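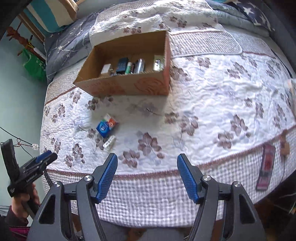
**Which hand-held gripper should a small group start with?** The one whose fingers suit the things you want picked up, and after a full day of trying them I'd put finger pads well ahead of weight, looks or software.

I went to the Hedel open day on November 29, 2019 with a notebook, a bag of my own test objects and far too much coffee in me. Bernadette Pons had told me back in October that they were going to let visitors handle everything, and I didn't quite believe her. She meant it! Coats on pegs, grippers in hands, go.

If you haven't used one, these are the kind you hold yourself. You squeeze the handle, the fingers close, and a camera on the tool records what the fingers are doing so that an arm can learn the same move later. The arms were in another part of the building (more on those further down) but most of us spent the morning with the hand-helds, and I would happily have spent the night.

## Kurnix against Trudex

Two makes were out for comparison. The Kurnix has a short, stiff trigger and closes fast. The Trudex has a longer pull, and you can stop halfway and stay there, which my thumb liked a lot more after an hour. Ragnheiður Hauksdóttir, who was looking after that part of the day, prefers the Kurnix and told me I'd come round to it in a week. Maybe! She does this all day and I don't.

What I wrote down, more or less as I wrote it:

- Kurnix: quick, a bit loud, great on boxes and anything with square corners. I kept closing too early on bottles.
- Trudex: slower, calmer. Better for bottles and for anything lying on its side.
- Both: the view from the camera is wide enough that you stop leaning over to look. Took me ten minutes to trust it.
- Both: the cable needs thinking about before you start. Mine went over the wrong shoulder.

The exercise I enjoyed most was the simplest one, moving small household things in and out of a cardboard box. Hard floors and tidy tables make every gripper look clever. Put the same box on something soft and the whole thing shifts when you press down, the light little packages slide away from you, and suddenly you care very much about the angle you come in at. I'd never practiced on bedding before and I'm going to do it at home now.

Snack packets were my downfall. A sealed packet has air in it and a slippery skin, so it bulges away from one finger and toward the other. Neusa Godoy showed me the trick of taking it by the two long edges and easing off as soon as it stops sliding. I got it on my fourth go and may have cheered.

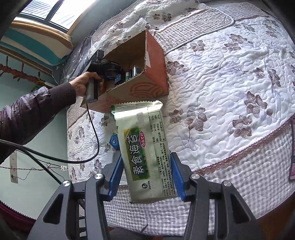

*Ridged blue pads on a packet of vegetarian seaweed, with the box of batteries behind.*

## The arms

After lunch (good soup, by the way) we went through to see the recordings put to use. Nivaldo Conceição had an arm running on an Onyeka controller and talked us through the set it had learned from: 2,033 recorded tries, of which 1,405 were kept. I asked what was wrong with the rest and got a wonderfully long answer. Mostly people going too fast, or starting the recording with the fingers already closed. He had set out to get 2,000 good ones and said he'd get there in the spring.

Watching the arm pick up a bottle with the same small wobble a person has was the best minute of the day for me. It missed one, came back and got it, and the whole room leaned in.

Zuleica Bragança then swapped the finger pads while we watched, smooth for ridged, and ran the same pick again. I was really glad she did that in front of us. The smooth pads let a card slip twice. The ridged ones held it, though they did worse on a thin cable, where it settled between two ridges and rolled. So there's no single winner, and I came away wanting a set of each.

## If you go

Visitor places are limited to 50, and you sign up for the morning or the whole day. Take the whole day. Bring your own objects too, the odder the better, because you already know how they behave in your hand. Mine were a glue stick, a tea tin and a rubber duck, and the duck defeated the Kurnix completely.

Wear sleeves you can push up. And ask Ragnheiður to let you try both triggers back to back before you settle on a favorite, with the same object each time.

I still need to type up my notes on camera angles, and Bernadette has promised me the pad measurements. I'll add them to this page when they arrive.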